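Workshop notebook – mug tree, table height and base
Sat 15 March
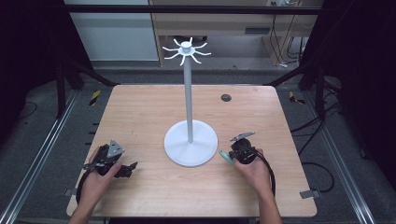 Reading time: 2 min

Started with the white mug tree on the honey-colored table, nothing on the hooks. Eight hooks, all fixed to one hub at the top of the pole. I want to settle two things before we order more of them for the Zandinitz kitchen: whether the base is wide enough, and whether the hooks are any use with the mugs we really have.

The base is round and flat with a slight dome in the middle. On a bare table it sat level. I pushed the pole sideways at the hub with one finger and it leaned a little, then came back. Pushed harder, it tipped and I caught it. Fine for a counter against a wall, less fine for the middle of a table where people reach across.

Mugs used:
Warkemex straight-sided, the heavy ones
Oltia small, narrow handle
two odd ones from the cupboard, no maker's mark

The Warkemex handles go over the hooks easily. With one mug on, the stand holds. With two on neighboring hooks it holds but the far side of the base lifts if the table is knocked. With two on opposite hooks no problem at all. So the order of loading matters more than the weight, and I would write that on the shelf label – "fill opposite sides first" – and leave it there.

The Oltia handle is tight. It goes on if the mug is tilted well back, and then it has to come off the same way. Hưng tried it without being told and pulled straight out, which dragged the whole stand toward him. I'd call that a fail for the Oltia.

Eight hooks is too many for mugs this wide. With all eight in use the Warkemex ones touch each other all the way round. Six would be comfortable but you can't skip two and stay balanced unless the empty ones are opposite each other. Khải suggests mixing, small and large in turn. Haven't tried that yet.

Hook tips turn up only a little. I knocked the table leg with my foot, moderately hard, and nothing came off. Did it again with the odd mugs and the lighter one swung but stayed.

Table: the rounded corners are good, leave them. Åsmund thinks the top is too low for this job when standing. He is taller than the rest of us. I was comfortable. Ridwan was comfortable. Left as is.

Price from Diệp is still the one they gave in February. Minimum order is 30, and I don't see where we would put them. Arturo to ask if they will do a smaller lot, or the same stand with six hooks.

To do
Felt or rubber ring under the base, try both
Mixed loading, small and large in turn
Wet mugs – see where the drips land, and if the dome sheds them or they sit
Find the other Oltia mug, it was on the windowsill by the sink

Stand is back on the shelf over the bench, mugs are in the drying rack.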